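17/04/2018

Notes on the zipper work, Prelari stack, wrist camera only. Thread, 13 posts.

1/ Task: close the zipper on a mesh laundry bag. Subtasks are find the pull, pinch it, track the seam, stop at the end. Find and pinch live in Sover (perception). Track and stop live in Lougher (control).

2/ Detecting the bag is easy. Detecting the pull is not. The mesh is white on gray and segments well, but the pull is a few pixels wide at approach distance and the same pink as the tape it hangs from.

3/ Old detector: color threshold, largest blob, take the leftmost point. Fails when the tape curls, which on a soft bag is most of the time.

4/ New detector: fit a curve to the tape first, then search for the pull only near the curve ends. Trained on 900 crops. I labeled 658 of them by hand and Caradog Nicholas did the rest. His boxes are tighter than mine and the loss shows it.

5/ Pinch state, from the wrist:

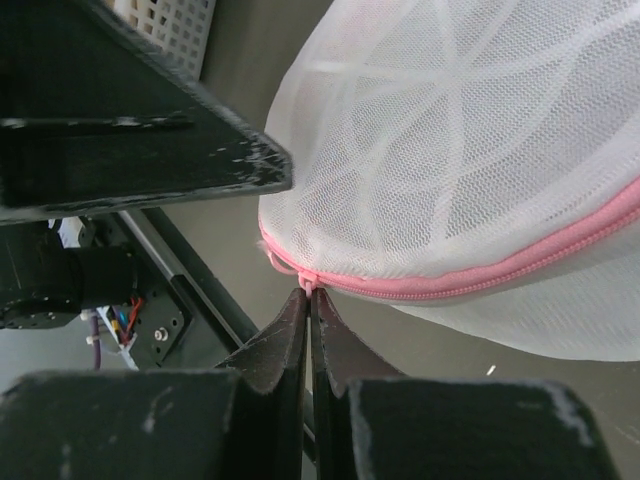 Pull between the fingertips, tape running off to the right.

6/ Note how little of the pull is left to look at once the fingers have it. From here on Sover stops reporting pull position and reports only the local tape direction. Lougher takes that as a heading.

7/ The heading is filtered. The first filter was too slow and the gripper cut corners on the curve. The second was too fast and chased wrinkles in the netting. Current one drops any update that disagrees with the fitted curve by more than 20 degrees.

8/ Grip force is a constant for now. I tried scheduling it on motor current and got oscillation – the current reading lags the contact by several control ticks. Parked until the driver timestamps are fixed.

9/ Slip check: if the pull leaves the fingertip region, halt, open, back off, re-detect. No attempt to recover in place. Recovering in place was a lot of code and I deleted it.

10/ The planner does not know the bag is deformable. It gets a short list of waypoints along the tape and replans when the curve fit moves. Crude, but the logs are readable.

11/ Ostance (our replay tool) now draws the fitted curve over the wrist video, with the heading and the rejected updates in a second color. Most of the bugs found in March came out of that overlay.

12/ Open: the stop condition. Force rise at the end of the tape looks the same as force rise on a snag. Probably needs the curve length as a prior – not written yet.

13/ Config and the label format are in the Lougher repo under zipper/. The README still describes the old threshold detector, so ignore that section.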